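### 4.2 Recording an episode

1. Open both grippers and bring the arms to the start pose.
2. Place the padlock on the front table, between the grippers. Vary its position from one episode to the next – closer to the right gripper is fine.
3. Leave the items on the rear table in place.

Check the head view against the start state before you press Record.

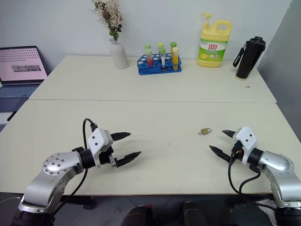
4. Record the pick. Stop as soon as both arms are back at the start pose.
5. Enter the operator name and save. Episodes over 33 seconds are rejected on upload.

**Caution:** Do not reach between the arms while the leader handles are live.

**Note:** The Brokell set closes at 388 episodes. Report gaps in numbering to Mieke Lambrechts.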